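Kitchen Counter, Vatine House

We finished the downstairs kitchen in March. The old counter had gone soft near the sink and had to come out in two pieces. Tzu-hsuan Fu did the measuring and Ka-ming Shih fitted the new run, which came to 41 inches along the short wall. Click the picture to enlarge. More pictures of the cabinets and floor are on the Hamdan page.

Gray with black flecks, and a slice of white bread for lunch. 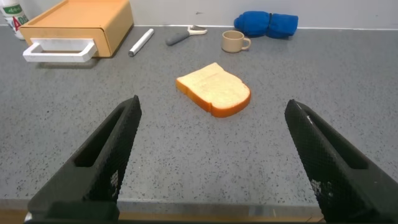 Po-yen Yen asked whether a speckled top hides crumbs too well, and said the plain one at Tivberg gets wiped more often for that reason. We wipe ours after breakfast and again at night. The sink wall is next.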